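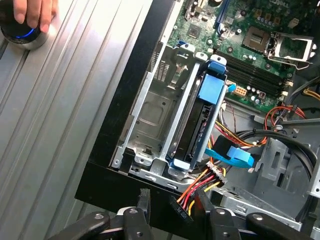

Last updated: March

The slow boat to Plirstead

Freight's smallest ships still go where the big ones can't, and I rode one to find out who pays for it

By four in the morning I had already learned two things about the Silta. The coffee is excellent, and the bunk in the spare cabin was built for someone a good deal shorter than me. I'd come aboard at Kulterberg the evening before with a duffel bag, a box of pastries for the crew (a bribe, and they knew it) and a pretty vague idea of what a coaster does all day.

If you've read anything about shipping in the last few years, you've read about boxes. Big blue and green boxes stacked like apartment buildings, ports jammed with them, everybody's couch stuck at sea. I've written some of those stories myself. But a huge amount of what moves by water never sees a box at all. It gets poured into a hole. Grain, road salt, fertilizer, crushed stone, wood pellets, scrap. The Silta is basically a hole with an engine at one end, 262 feet long, and on this trip the hole was full of malting barley.

"People ask me what I carry and I say dust," Ezequiel Sarmiento told me. He's the captain, 29 years at it, and he gave me the tour in slippers. "Different colors of dust."

There are eight people on board, counting the cook, and they work in shifts that made me tired just hearing them explained. Six hours on, six off, for weeks at a stretch. The run from Kulterberg to Plirstead is 200 miles, which a truck would knock out before lunch. We took most of a day, then sat outside the river for another five hours waiting on enough tide to get in. I asked Sarmiento if the waiting drove him crazy and he looked at me like I'd asked if the sky bothered him.

Here's the math that keeps him employed, though. The barley in that one hold would fill 125 trucks. Each of those needs a driver, and a tank of diesel, and a slot at the mill gate, and then it has to go home again, often empty. Put it all on one old ship that sips fuel at ten knots and the price per ton drops fast, as long as you've got water at both ends and a customer who can wait until Thursday-ish, or whenever the wind lets up.

That last part is the catch. Water at both ends.

Plirstead used to have six working berths. It has one now, plus a stretch of quay where you can get a very nice crab sandwich. The warehouses behind it turned into apartments one by one, and the folks who bought the apartments, understandably, would love it if the grain conveyor didn't start up at five in the morning. I talked to a couple of them while I was waiting for a bus. One had a spreadsheet of noise readings on her phone. She also told me she loves watching the ships come in and has a picture of the Silta hanging in her bathroom! I never did manage to square those two, and I'm not sure she has either.

The person stuck in the middle of this is Esperanza Collado, who runs the Plirstead office for Khaemba, the ship's agent. An agent is the one who makes a port call happen. She books the pilot, the dock crew and the customs paperwork, finds a dentist if the cook cracks a tooth, and gets yelled at by everyone when it rains. You can't unload barley in the rain, you see. It swells, it sprouts, it molds, and the mill sends it back. So a good chunk of her working life goes into staring at a weather radar and deciding whether to call out a dock crew who get paid whether the hatches open or not.

"I've been wrong twice this winter," she said. "Both times the sun came out the minute I sent them home."

Her office is up a flight of outside stairs over a bait shop, and it smells like it. She had three phones on the desk and answered all of them while we talked, switching languages without seeming to notice. Between calls she explained demurrage to me, which is what a shipper owes the shipowner when loading or unloading runs past the agreed time. With giant container ships you hear about eye-watering sums. For a coaster the daily rate is small enough to sound friendly and big enough to eat the profit on the whole trip. Two days of drizzle will do it. Most of the arguments in her business, she says, come down to what counts as drizzle, and whose log says it started when. The ship keeps one, the terminal keeps one, and she keeps one. They never match.

What worries her more is dredging. The river drops silt in the channel every year, and somebody has to pay to scoop it out again. When Plirstead had six berths the cost got split a lot of ways. Split it among the ships using one berth and the port dues climb, so a few shippers go back to trucks, so the dues climb some more. She drew this for me on the back of a pilot invoice as a spiral going down a drain. Then she needed the invoice back.

The ships are getting older too. A lot of the small coaster fleet was built in one burst decades ago, and new ones are hard to finance when the cargo is cheap and the contracts run trip by trip. Sarmiento spends more time than he'd like hunting for parts. He showed me a hatch cover motor he'd rebuilt with pieces from two dead ones, and he was so pleased with it that I took notes on the gaskets. (They're green. I don't know why I wrote that down.)

We came in on the top of the tide with the pilot chewing one of my pastries on the bridge wing. There's a bend just below the town where the channel gets tight enough that I could read the specials board outside the pub, and Sarmiento took it at a walking pace, hardly talking, one hand on the controls. A man on the bank was throwing a ball for his dog. The dog stopped to look at us. The man didn't.

The hatches were open before the gangway was properly down. Collado was on the quay in a yellow raincoat with her phone pointed at the sky, the conveyor kicked in, and for the next few hours it was too loud to interview anybody, so I went and got the sandwich.

By the time I'd come back for my bag, the crew was already sweeping out the corners of the hold for the next job, a load of scrap headed back to Kulterberg. It had started to spit a little. Collado said it wasn't rain.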